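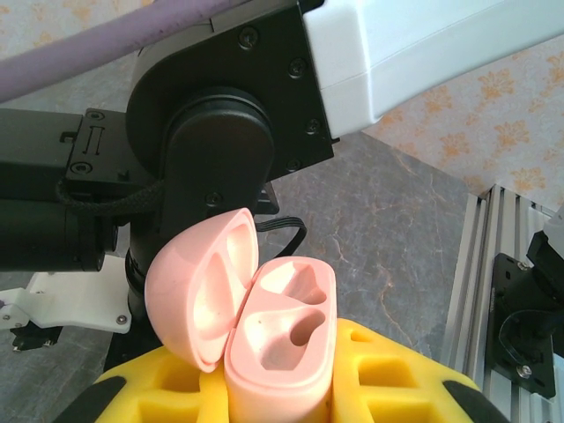
*Pink earbud case, lid open, yellow foam holder.*

I've been trying out the Dastora two-arm bench kit for small fiddly jobs, and since so many of you wrote in after the May page, I'm putting my tips in one place. It's a lot of fun! It's also fussy in ways the booklet skips right over.

## Before you switch on

1. Bolt both arms to the same rail and snug the plates down a little at a time (I went full tilt on one side first and had to start over).
2. Leave slack in the cables at the elbows — more than looks tidy.

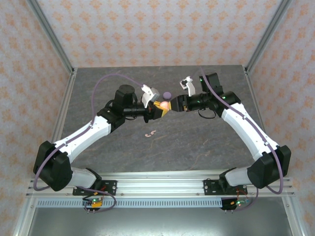

3. Clear the table of anything you're not working on. Small pink bits vanish fast on a veined gray top, and I've spent whole evenings hunting for one.

## Handing small things over

Let one arm hold and the other do the reaching. I had them both moving at once for days and mostly got bumps.
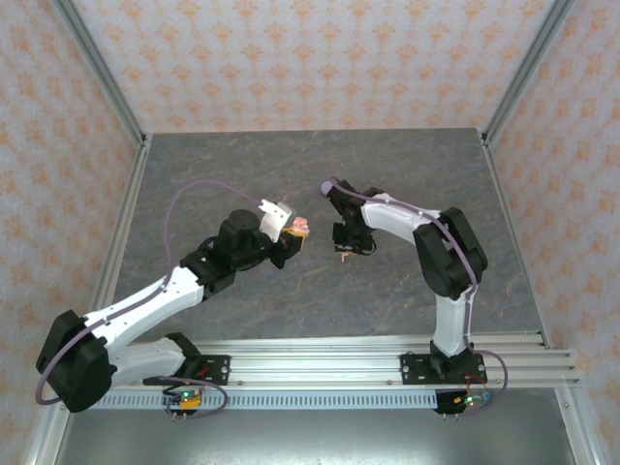 Slow the speed way down for soft or lumpy pieces, and wipe the fingers between jobs. My friend Ronaldo Pacheco swears by a dry paintbrush for that, and I've come around to it.

The spare finger set is $53 from Comwood, and I'd order it with the kit.
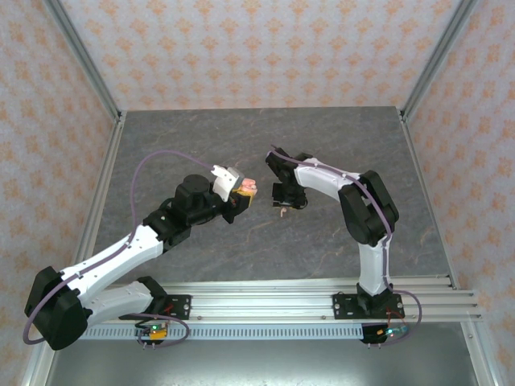 Shipping to Camcombe took forever, but the phone help was great, very patient with my cable questions. Would I buy it again? Yes, though I'd wait for a sale!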